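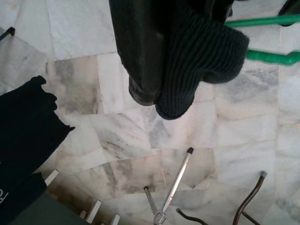
Wrist camera view over the marble, with a black item in ribbed knit and something smoother hanging at upper center.

Distow Perception 2, reviewed after a month of laundry

I should say up front that I wanted to dislike Distow. The license arrives with a welcome letter, and the welcome letter uses the word "journey." I have been writing grasp planning code long enough to distrust any software that thinks I am going somewhere.

What it does is simple to state. You feed it frames from a wrist camera, it gives you back segments, a depth estimate and a ranked list of places worth grabbing. It doesn't move the arm. For that you bring your own planner, in my case Truvgate, which I have used for years and complain about constantly.

Installation took most of a Thursday. The installer wants a particular version of a particular math library and will not tell you which until you have the wrong one. Once past that, it ran, and it has kept running, so I'll stop sulking.

Segmentation

This is the reason to buy it. The frame at the top is the kind I care about: black fabric coming in from the left, a black item hanging near the top that is part smooth and slightly glossy and part ribbed knit, and a lot of thin metal poking about lower down. My old pipeline looked at black next to black and declared one large animal. Distow drew a line between the smooth section and the knit, and put it where I would have put it. The rounded, fuzzy bottom of the knit came out a bit ragged in the mask, but usable.

It was less clever about the floor. Veined marble in odd-shaped slabs is apparently a treat for an edge detector. With default settings it gave me the diagonal gray veining near the middle as a graspable object, confidence high, and proposed a very sensible two-finger pinch on it. There's a setting called surface_prior that fixes this. It is off by default. It's on page 175 of the manual, between a section on color profiles and a section on color profiles.

Thin things

The shiny silver rods are where money gets lost in this business. Depth on polished metal is mostly opinion. Distow kept both rods of the silver tool as one object joined at the bottom, good, and lost the thin dark wire beside it completely, less good. It found the wire again when I raised the thin-feature budget from 263 to 1000, at which point the frame rate dropped to something you could follow with a pencil. The bent bronze-brown rod it got at either setting. The two green bars on the right were no trouble at all, being bright green, and I've started to think everything should be.

Planner hookup

Truvgate takes the output through a small bridge that Distow supplies. The bridge works. It also flips the sign on the wrist rotation unless you tell it your camera is mounted the way everyone mounts a camera. I spent an evening watching simulated grasps approach from under the floor before I went looking for help. Kamran Arain on the user forum had posted the one-line fix, followed by four paragraphs on his feelings, and I agreed with all four.

Once the sign was right I had very little to do. Grasp candidates come ranked and with a reason code, so when the planner throws one out you can see whether it was reach, collision or the software having doubts. I didn't expect to use the reason codes and now I look at them first. My one request would be names in place of numbers. Code 31 means "cloth may drape." Just say that.

Logging viewer

Lovely, slow, and it forgets the window size every time you close it. You can scrub back through frames with the masks on top, which has saved me hours. The replay buffer holds 1000 frames and then quietly starts eating the oldest ones. Export before lunch.

Compared with Haslinger

I ran Haslinger for two years before this. It's faster and its manual was written by someone who had met a reader. On rigid parts in a bin I would still pick it. On cloth, and dark cloth in particular, it's not close, and cloth is what I get paid for. I also tried the Lestdale trial version, which expired while I was calibrating it.

Good: dark fabric, material boundaries, reason codes, stable once running.
Bad: the defaults, the manual, thin wires, that letter.

Four stars out of five. I took one off for the marble and would have taken off another half, but the form doesn't do halves. I've renewed for a year. Version 2.1 is promised for October with surface_prior switched on, and if the welcome letter gets any longer I'm going back to thresholds.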